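ままごと道具、どこまで本物っぽさが必要？

投稿日：2021年9月5日

投稿者：mintozaru
2歳の娘がいます。最近ままごとに目覚めまして、手持ちのおもちゃだけでは物足りなくなってきたので買い足しを考え中です。今あるのは姪のお下がりのいちごと、お皿がちょっと。それだけ(笑)
で、Flinicoのキッチンセットを買うか、それとも普通の台所用品の小さいやつを渡すかで迷っています。Flinicoのはかわいいんですけど、鍋もザルも全部「それっぽい形」なだけで、ザルに穴があいてないんですよ。穴のないザルってもう皿じゃん、と思ってしまって。夫は「子どもは気にしないよ」と言うんですが、みなさんのお宅はどうですか？

投稿者：nabebuta84
うちは断然、本物派です！
お風呂でも使いたかったので、おもちゃ売り場じゃなくて台所用品の棚で小さめのザルを買いました。穴から水がジャーッと落ちるのが楽しいらしくて、同じことを延々やってます。おもちゃのセットも持ってるけど出番なし。いちご一個入れて、洗って、お皿に移して、また戻して、の繰り返し。見てるこっちが飽きる(笑)

投稿者：kurumi_no_kara
私はご主人に一票かな〜。
うちの息子、積み木をケーキだと言い張るし、空っぽのお皿でも「あちち」って言いながら食べるまねしてます。穴があるかないかなんて大人のこだわりじゃない？ それにセットだとサイズがそろってるから片付けがラクなんですよね。台所のザルって意外とかさばりませんか。箱に入らなくてイライラするの、私のほうです。

投稿者：mintozaru
お二人ともありがとうございます！
片付け問題は盲点でした。確かにうちのおもちゃ箱、もうふたが浮いてます…。
nabebuta84さん、ザルは丸いのと楕円のとどっちですか？ お風呂兼用というのがすごく気になってます。

投稿者：nabebuta84
うちのは丸です。でも今買うなら楕円にするかも。丸だと娘がハンドルに見立てて運転ごっこを始めるんですよ。それはそれで楽しそうなんですけど、いちごが床に散らばるので。
あと、縁が立ち上がってるやつがいいです。浅いザルだと、ちょっと傾けただけで全部脱走します。

投稿者：yubune
横から失礼します。うち、まさに楕円のザル使ってます。
薄いミントグリーンで、底に小さい穴が並んでるタイプ。これに赤いいちごのおもちゃと、ピンクっぽい薄紫の丸皿を合わせてるんですが、この三つだけで毎日ちゃんと遊びになってるから不思議です。色がバラバラなほうが、「みどりのに入れて」「ピンクのにのせて」って声をかけやすいんですよね。セットで全部同じ色だと「それじゃなくて、そっちの」ばっかりになりません？
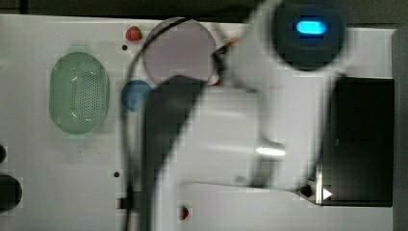
あと机ですが、うちは白い天板の上でやらせてます。赤いものがパッと目に入るから、片付けのときに見落としにくいんです。前は柄物のマットを敷いてて、小さいものがしょっちゅう行方不明になってました。マットをやめただけで、寝る前の捜索活動がだいぶ減りました。

投稿者：kurumi_no_kara
yubuneさん、色の話はなるほど〜と思いました。そこは納得。
でも白い机って汚れが目立ちませんか？ うち、ままごとの横でクレヨンも出てくるので、白なんて怖くて無理です。あと道具が少なすぎると、きょうだいがいる家は戦争になります。いちごが一個しかなかったら、うちは確実に泣き声が響きます。

投稿者：yubune
あ〜きょうだい！ それは確かに。うちは一人っ子なので完全に抜けてました、すみません。
汚れは目立ちますよ！ ただ目立つからすぐ拭く、という感じです。クレヨンは別の机にしてもらってます。

投稿者：ofuro_no_sen
ちょっと待ってください、お風呂兼用って衛生的に大丈夫ですか？
いちごみたいな小さいおもちゃ、中が空洞だと水が入って、いつのまにかカビるんですよ。うちは6月にそれで全部捨てました。ぎゅっと押したら黒いのが出てきて、悲鳴をあげました。ザルはいいとして、中に入れる食べ物のほうは分けたほうがいいと思います。

投稿者：nabebuta84
うわ、それ嫌すぎる…。
うちのは中まで詰まってるタイプなので今のところ平気です。でも確かに、お風呂用と部屋用で分けるのが正解かもしれないですね。ザルは使ったあと洗濯機の上に伏せて干してます。

投稿者：mintozaru
カビの話、読んだ瞬間に姪のお下がりのいちごを押しに行きました。硬かったのでセーフです(笑)
みなさんの話でだいぶザルに傾いてます。ちなみにお皿はどうしてますか？ 本物の陶器はさすがにまだ怖くて。

投稿者：ofuro_no_sen
陶器はやめたほうがいいです、投げます。
うちは離乳食のときに使ってたプラのお皿をそのまま回しました。買わなくていいし、縁が丸くて安心。ただ、本人が「これは自分のごはんのお皿」と思っているらしくて、おやつの時間にままごとの皿を持ってきます。毎回洗う羽目になってます。

投稿者：kurumi_no_kara
それ、うちもです！ だから私はままごと用は色で分ける派になりました。ごはんの皿は白、遊びの皿は色付き。これだけで持ってこなくなりました。たまに間違えますけど。

投稿者：sentaku_basami
流れを読まずに値段の話をしていいですか。
Clitachの木製セット、見に行ったら2,352円でした。包丁と野菜が付いていて、マジックテープでザクッと切れるやつ。私は穴あきザルより切る感触のほうが食いつきがいいと思います。うちの子、切るだけで満足して盛り付けまでたどり着かないですもん。

投稿者：nabebuta84
切るやつは確かに人気ですよね〜。
でもマジックテープに髪の毛とホコリがからまるのが気になりません？ うちは途中でくっつかなくなって、にんじんが永遠に真っ二つのままです。

投稿者：sentaku_basami
使わなくなった歯ブラシでこすると復活しますよ！ 面倒ですけど、寝かしつけのあと無心でやるとけっこう落ち着きます。
まあ、ザルと両方あってもいいんじゃないでしょうか。切ってザルに入れて洗う、で流れがつながりますし。木のはお水NGなので、洗うまねだけにしてくださいね。

投稿者：yubune
洗うまね、いいですね。うちも部屋では水なしです。ザルをゆすって「じゃーじゃー」って口で言ってます。本物のザルを渡しておきながら、水は出してあげてないという(笑)

投稿者：kurumi_no_kara
ほら〜！ だったら穴なくてもよくないですか(笑)

投稿者：yubune
いやいや、穴は覗くんですよ！ 顔に当てて、こっち見て笑うんです。あれがあるので穴は譲れません。

投稿者：kurumi_no_kara
それはずるい。かわいい。でも私はまだセット派です。箱に入るので。

投稿者：mintozaru
みなさん本当にありがとうございます！ 夫とも話して、Flinicoのセットはいったん見送り、楕円のザルと色付きのお皿だけ買うことにしました。お水で遊ぶのはお風呂のザルを別に用意してからにします。切るやつは祖父母にお願いしてみようかな、と。
収納はどうしましょうね。Drolumのふた付きの箱を使ってる方いたら、ザルが入るか教えてほしいです。

投稿者：ofuro_no_sen
Drolumの浅いほうを使ってます。ザルは横にすれば入るけど、ふたは閉まりません。深いほうならいけると思います。うちはあきらめて、ザルそのものを入れ物にして、お皿も食べ物も全部のせて棚に置いてます。

投稿者：mintozaru
ザルを入れ物に！ それなら箱いらないですね。まずはそれでやってみます。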